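Do Robots Really Learn by Watching Us?

By Hanna Lis | For Readers Ages 8 and Up | 3/29/25

Maybe you have heard somebody say that robots can learn "just like kids do." Be careful with that one. Think about how you learned to put a toy away in a box. A grown-up showed you once, or maybe twice. After that you could do it with a different toy and a different box.

A robot usually needs a lot more help. People have to collect examples for it first. An example is a recording of one small job, done from start to finish by a person. The person holds a tool with two fingers, like the ones a robot has, and a camera on the tool records what the fingers do.

One project, called Trasetti, gathered 1383 examples of people putting things into boxes. Imagine doing that chore 500 times before lunch! It gets boring fast, and bored people get sloppy. 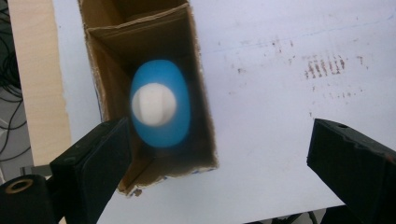
A blue object with a white cap in a cardboard box, between the two black fingers of the tool.

Next, all the recordings go into a computer program. The program hunts for patterns, such as where the fingers go when there is a box nearby. People call this "training."

So does the robot now know what a box is? I don't think so. It has found patterns in pictures and movements. If every example used a brown box, a green one might confuse it. If every example was made on the same table, a new table might confuse it too.

I asked Ju-won Seol, who worked on Trasetti, how well their robot did. "In our own room, pretty well," she said. "Then we moved it down the hall and it missed the box 2 times out of 15." That may not sound bad. Would you want it putting away your eggs?

When you see a video of a robot doing something amazing, try asking these questions:

How many examples did people have to make?
Did the robot try it in a new place?
How many times did it mess up before the good video?

If the video doesn't say, you are allowed to wonder.

Word to know
Data: information that is collected and saved, such as recordings, numbers or pictures.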